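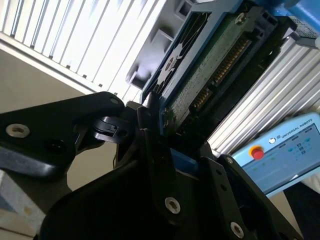
Chapter 5
Where the Heat Goes: Insulation and Air Leaks

I learned about heat loss in my first apartment, a drafty upstairs place in Bultum where I wore a hat to bed and still paid a gas bill that made me want to cry. I blamed the furnace, of course. Everybody blames the furnace! It took a very patient teacher, Nkechi Briggs, to walk me over to the outside wall and make me put my palm flat on it, then on the electrical outlet, then on the head of a screw holding up a shelf bracket. Every one of them felt different, and the screw was the coldest by far. Think of a bright silver hex socket screw set into black plastic: two materials side by side in the same room, and if you touched them both on a chilly morning you'd swear the metal was colder. Leave them there overnight and they'd be at the same temperature. The metal just pulls the heat out of your finger faster, and that pull is what we call conduction.

I want you to hang on to that idea, as we'll be using it for the whole chapter. A house loses heat by conduction through its walls, windows, floors and roof. It also loses heat when warm air simply walks out the door (or up through the attic hatch, which is my personal enemy). I'll take these one at a time, starting with conduction, and then we'll put them back together for a real building.

The building is a small house in Okeke that belonged to my friend Ese Onyeka. She had 2 inches of old insulation in the attic and had already gotten a quote for a bigger furnace when she called me. We spent an August afternoon up there with a tape measure and a flashlight, sweating like crazy, and I filled almost 36 pages of a notebook. You'll get to work from those numbers yourself in Section 5.2.

Before you read on, go find the draftiest spot where you live. Hold a strip of tissue near the window frame or the bottom of the door and watch it for a minute. Write down where you were, whether it was windy out, and what the tissue did. Keep the page handy, you'll need it for the first set of problems.

5.1 Conduction and R-Value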